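Ticket: Episodes stop too early, bottle pouring task, two-arm cell
Project: Flolluswood
Opened by: Annelies Lehner
Assigned to: Evaristo Grasso
Status: waiting for reporter

Annelies Lehner, 09:40
Since the February update of the recorder, many of my demonstrations are saved too short. The task has a limit of 2000 steps, and the teleoperation runs at 30 Hz. I should have more than one minute for each episode. But the file closes earlier, and the end of the movement is missing. In the last batch 11 episodes have this problem. I restarted the recorder and the leader arms, with no change.

Evaristo Grasso, 10:15
Thank you for the report. Please tell me which arm you move and which one stays still. Please also attach views of the table.

Annelies Lehner, 10:50
I move only the left arm. The right one stays parked with open fingers during the whole episode. Both views are from the side camera.
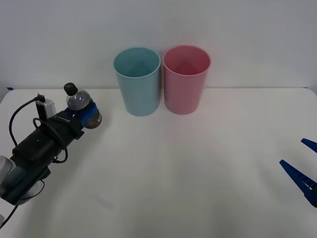
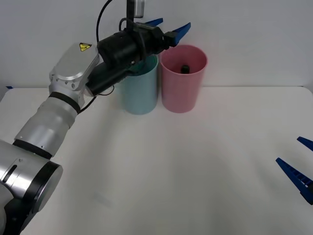 Side camera, left arm in use. First view: bottle in the gripper. Second view: gripper open at the blue cup.

Evaristo Grasso, 11:30
I think I have found it. The new recorder has an idle check, and it looks at each arm separately. If one arm does not move for the idle time, the episode is closed. Your right arm is parked, so the check sees it as "operator has left".

Please try this:
1. Open the task settings and set idle_check to "all_arms". The default is now "any_arm".
2. Record 2 test episodes with the right arm parked.
3. Compare the step count in the file with the counter on the screen.

Please do not delete the short episodes yet. Seraina Baumgartner wants to see if the first part can be used for training the grasp — she will decide this per episode.

Annelies Lehner, 13:05
I changed the setting. The first test episode is complete, and the step count is the same in both places. The second is still to do. May I keep the same cup positions, or should I move them between episodes as before?

Evaristo Grasso, 13:20
Keep them for the test, please. After that, move them as before.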